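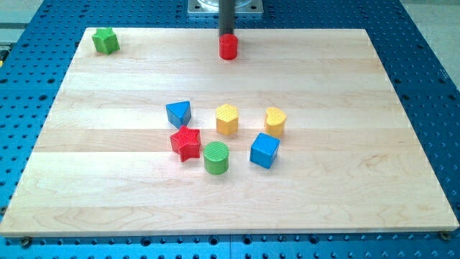 Posted in: Workshop & Making

Maple, at last

14 Apr 2023 | by Fionnuala Phelan

Print this post | E-mail this to a friend

I have been going on about maple for months, so those of you who only come here for the soup recipes can look away now. I've finally got round to writing about boards! Pale ones, made of strips laid edge to edge, on a bright blue table full of holes.

What I love about maple is how little it shouts. Oak wants you to notice it, walnut definitely wants you to notice it, but maple just sits there being creamy. Then you look a bit longer and you see that the strips aren't the same colour at all. Some are warmer and yellower, some are nearly white, and the seams between them are so faint you end up tilting your head about to find them. I used to think you had to match them all up. My first go, back in November, I spent a whole Saturday shuffling bits around on the kitchen floor trying to get one even colour (I gave up and had toast). Now I like the mix. If they were all identical you might as well buy something printed.

The one I'm making for myself is going to be a pastry board. I've got 8 strips from Hoàng, the timber place on the Brenthorpe road, and they let me go through the rack and pick my own, which I did very slowly while a man with a trolley waited behind me. Sorry, man with trolley. I paid more than I meant to. I'm not telling you how much in case my sister reads this.

A few things I've learnt, mostly by getting them wrong:

Glue goes everywhere. I put on far too much the first time and spent the next evening scraping. A thin, even smear on one edge is plenty, and wipe up the squeeze-out before you go and put the kettle on.

Don't do the clamps up as tight as they'll go. I did, and the whole thing bowed up in the middle like a cat. Do them up a bit at a time, and go back and forth between them.

Sand with the grain. I know everybody says it, but maple is so pale that every stray scratch shows up the minute you oil it, and then you're back to the beginning with a sulk on.

Fix the board down while you work on it. I love a fastener at each front corner, small and dark and out of the way, and a table with rows of holes is a lovely thing to have if you're the sort of person who never wants to bolt something in the same place twice. I priced one up from Etonora and it was £799, so I'm carrying on with my old bench and two clamps, one of which sticks.

Now, finishing. I'm torn. Plain oil keeps it light, but I've also got half a tin of Zusar wax left over from the bread bin, and it smells gorgeous, a bit like a church. The trouble is that it went rather yellow on the bread bin and I'd be sad to lose those nearly white strips. I'll probably test it on an offcut and then leave the offcut on the windowsill for a few weeks and forget which side was which.

Oh, and several of you asked after the stool. The stool has 4 legs and they are still not the same length. We don't talk about the stool.

If you've got a favourite finish for pale wood, do leave me a comment, especially if you've used it on something that gets flour all over it every weekend. I've still got the ends to square up and the edges to round over, so there's time to change my mind.

Print this post | E-mail this to a friend

Contact | © Fionnuala Phelan | Back to top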